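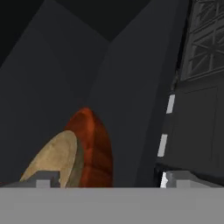

Render: tan oval overlapping a taller orange-red one, gray ground.

Home | Notebook | Materials | Archive
Filed under: Glaze and surface

Wednesday, August 19, 2020

Iron red tests, second round. Base recipe is the Penorham clear with red iron oxide added in steps. Bisque tiles from the January clay batch, dipped once and left on the rack overnight before loading.

Put 51 tiles through the small kiln on the Grustel schedule, with a slow cool added below the top hold. Three tiles ran onto the shelf, all from the thick end of the series. Kiln wash held, shelf cleaned up with a scraper.

Color: the low iron end is still a weak honey tone. The middle of the range breaks to rust over the ridges and is the only part worth repeating. The high end went dull and nearly brown. Marlene Beaulieu thinks the bone ash is undersized for that much iron - she wants it raised before we touch the cooling again. Agreed, one change at a time.

Specific gravity drifted during dipping. The Leclerc bucket settles hard after up to 6 minutes, so stir between tiles. Old note on the lid says the same.

Matte tan (Asen base) pinholed on three tiles. Suspect the bisque. Rerun on a hotter bisque, same thickness.

To do: weigh out bone ash series, relabel the backs in oxide pencil, order cones.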